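The Woman With 400 Tennis Ball Cans

I first heard about the cans from my brother-in-law, who plays on the public courts over in Ultmont and came home one night telling me there was a lady there who would take your empties right out of your hand. So of course I had to call her! She said sure, come over, bring your own coffee because hers is terrible. (It was.)

She asked me to leave her name out of it. Her daughters already give her enough grief, and she doesn't want strangers leaving bags of cans on the porch, which has happened twice.

The collection lives in what used to be the dining room. She has shelves on three walls and a long table down the middle for whatever came in lately, and she was sorting when I got there, so we talked while she worked.

"I had eight of them for years and I didn't call it anything," she told me. "I kept knitting needles in one. Then I retired and I started noticing that they're all different, and that was the end of the dining room."

The count right now is 400, and she knows this because she did a full inventory over the winter and wrote it in a spiral notebook. Half of those are metal, the old kind with a key or a pull ring. I figured those would be her favorites, but she went straight past them to the plastic shelf.

"Everybody wants the metal ones, fine, they're pretty. I like the plastic because people throw it away. And I like the tournament ones best of all. You get the regular can, and then you get the can that's dressed up for something."

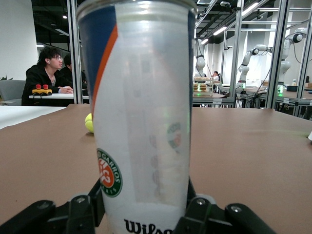

A Wilson can with the Roland Garros logo, and a ball on the table beside it.

I asked her what she looks at first when she picks up a can like that one. I expected her to say the brand, or the year.

"The color of the plastic! Some are clear as a window and some are milky, and the milky ones do something nice with the printing. You see the logo on your side, and then you get the one from the back coming through, backwards, like a ghost. I could look at that all day. And I like a band that runs on a slant, navy with a little orange next to it. Somebody sat at a desk and decided on that orange."

She doesn't care whether there are balls in them or not. Most of hers are empty, and the loose balls go in a laundry hamper for her neighbor's dog. She washes the plastic ones in lukewarm water with a drop of dish soap and stands them upside down on a towel overnight. She never peels a sticker, even an ugly price sticker. "That's part of it," she said, and she sounded a little offended that I'd asked.

Has she ever paid real money for one? She laughed for a while and then admitted to 200 dollars, once, for a metal can at an estate sale in Sarmiento. Her husband found the receipt in the glove compartment. She has also been offered 800 for a whole shelf and turned it down, mostly because the man wanted to pick which shelf.

There's a swap coming up in April at the Memico hall, and she's taking a hundred duplicates and hoping to come home with fewer than that. I asked if she thought she would. She held up a can she'd just wiped down, turned it around a couple of times, and put it in the keep pile.

"I have two of this already," she said. "But look at it."

I went home with one myself, by the way. It's on my desk with my pens in it, and I haven't peeled the sticker.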